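**Two-arm cell drops out with a force fault when joining hose ends. What am I missing?**

Asked by Nazma Bhuiyan, in Faults and Stoppages

Hello all, longish one, sorry! I look after a small two-arm bench cell that handles grey hose and tube. Each arm picks up a piece, they come together in mid-air over the table and push the ends towards each other. It's been fine since May. Now the left arm keeps throwing a force fault and stopping dead, nearly always during the approach.

The controller is a Vallik and the fault code is 143. The manual says "external force outside limit" and leaves you to it. Over the last batch I ran 453 cycles and got 70 faults, which is far too many to blame on the odd duff bit of tube. The right arm hasn't faulted once. 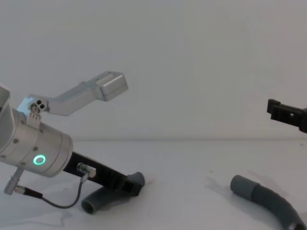
The cable on the left gripper is the bit I keep coming back to. I've swapped the fingertip pads, re-taught the pick position twice, and slowed the whole approach down until it was painful to watch, and none of it made a blind bit of difference. But that thin dark lead goes from the connector near the base of the finger, loops down close to the tabletop and comes back up to the plug under the wrist, and I do wonder whether it's dragging on something when the wrist turns. My colleague Saturnino Sepúlveda reckons the cable is a red herring and it's the two ends not lining up. We've had a small wager on it (biscuits).

What I've noticed so far:

- It faults more when the left wrist has rotated a long way from where it picked.
- Resetting clears it every time, and it'll often do the next ten without a murmur.
- The light on the left wrist stays green right up until the stop.
- With both grippers empty it still faults now and then, but much less.
- Even when they do come together, the two parts aren't quite level. The left one sits a touch higher than the right.
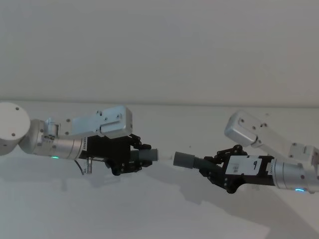 - The supplier, Sostament, told me to raise the force limit. I'd sooner not, as we load by hand and people do lean in.

Has anyone had this? I'd like to know which one to chase first before I take the whole thing to bits.

## Answers

### Ha-rang Yeon

Please don't raise the limit! I'm glad you held off. We did that on ours after similar advice and all that happened was the arm pushed harder before it gave up, and we bent a finger linkage. If people lean in, that limit is looking after their hands as well as the hose.

I think you might both be right, annoyingly. You say it still faults with nothing in the grippers. Misaligned ends can't cause that, so something is pulling on the arm, and a low loop of cable would be my first suspect. Try this, with everyone clear and the speed right down:

1. Empty both grippers and put the arm in its taught approach pose.
2. Power down and isolate it, then have a look at the cable. See if it's tight, pinched, or touching the table anywhere.
3. Tie the slack back loosely along the wrist. Leave enough for the full turn, or you'll swap a snag for a tug.
4. Power up, run it empty for a good long stretch and write down the wrist angle at every fault.

If the empty faults go away, that's your cable. Then do the height separately. Don't fix both on the same afternoon or you'll never know which it was (ask me how I know).

For the height, check whether the piece is sitting the same way in the fingers each time before you touch the taught point. Ours used to slip down a little at the pick and we spent ages correcting a position that was perfectly good.

Also, the green light on ours only means the arm is powered and ready. It says nothing about load, so I wouldn't read much into it.

### Saturnino Sepúlveda

I'm the colleague. It's the alignment.

### Ha-rang Koo

had a 143 on a Vallik, re-zeroed the force sensor and it went away. the payload was set wrong too, someone had changed the gripper and never put the new weight in. worth five mins. we use Soditeck grippers so yours may differ

> **Nazma Bhuiyan:** Oh, that's a good shout. I've just looked and the payload on the left arm is set to a different figure from the right, 161 grams different! Not sure yet which one is correct, so I'm going to weigh the gripper with its bracket before changing anything. Then the cable, then the height, one at a time as Ha-rang Yeon says. Will come back with numbers. Biscuits on hold.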